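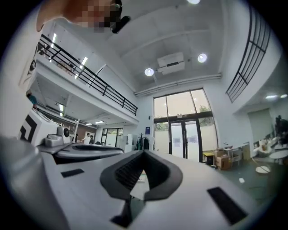
Course handout 6: When the grip lets go
Aug 9, 2025 | Posted by the course desk, Wulville Open Workshop
Filed under: Handouts, Hand Tools & Grippers, Faults and Safety

Welcome back, everybody, and thank you for all the patience last time when we ran over (the kettle was cold by the time we got to it, I do apologize). This session is about a fault, and I'd like us to take it slowly, as it's the kind that looks like five different things before you find the one it is.

The case comes from our own bench. In February we were running the Keson exercise with hand-held grippers, the one where you pick up a plastic cup, carry it over the tray and set it down so that the recording can be used later to teach an arm the same job. We had 400 recordings planned. Somewhere past the halfway mark the cups began to slip. They didn't drop straight away, which would have been a kindness! They turned a little in the grip, so the handle came out pointing somewhere new, and most of us went right on working.

What we thought it was

First we blamed the cups, and washed them. Then we blamed our hands, and there was a long and rather cheerful argument about who squeezes too hard. After that somebody swapped the whole tool for the spare, and the slipping stopped, and we all went home pleased with ourselves. We had learned very little, of course. A swap tells you which box the trouble lives in. You still have to open the box.

What it was

The rubber grip pad on one finger had come partly unstuck at the back. With no load on it, it sat flat and looked perfectly fine. Squeeze a cup, and the pad crept along the finger by 2 millimeters or so and took the cup with it. The ribs on the rubber were in good shape, and that fooled us nicely, since we had all been taught to look for worn ribs and had stopped looking there.

When we went back through the files, 50 recordings had the creep in them. Every one had been marked "good" on the sheet. If they had gone into the training set, the arm would have learned to turn its wrist to make up for a loose piece of rubber it didn't have. I still think about that on quiet evenings.

The safety side

Please don't skip this part, even if you've handled grippers for years. A pad that creeps can also come off, and the natural thing is to reach in with your free hand and push it back while the other hand is still on the trigger. We had one pinched fingertip that way. It was sore for an afternoon and no worse, but the same reach on a powered arm would be another story. So: let go of the trigger, put the tool down on the bench, and then touch the pad.

Checks before you start

- Press each pad sideways with your thumb, firmly, in both directions. You're feeling for movement, so looking alone won't do.
- Close the grip on the test block and tug the block gently.
- Wipe the pads with a dry cloth. No spray, please, it gets in behind the rubber.
- Look at the marker block and the camera, if your tool carries them, and see that neither wobbles.
- Write the tool number on your sheet. Without it we could never have traced those recordings.

If anything moves, hang a red tag on the tool and use fault form 883. A few words are plenty: "left pad slides when squeezed" is a lovely report. "Gripper acting funny" gives the next person a long morning.

For next time

Read the Mastby notes on glue and rubber, at least as far as the part on cleaning the surface first. Then think about this one: how would you have spotted the creep from the recordings alone, with no tool in front of you? Bring a page of scribbles. Neatness is not required, and drawings are very welcome.

Recent handouts
Handout 5: Setting down without dropping
Handout 4: The Sin tray and how to lay it out
Handout 3: Naming your files so others can find them
Mastby notes: Glue and rubber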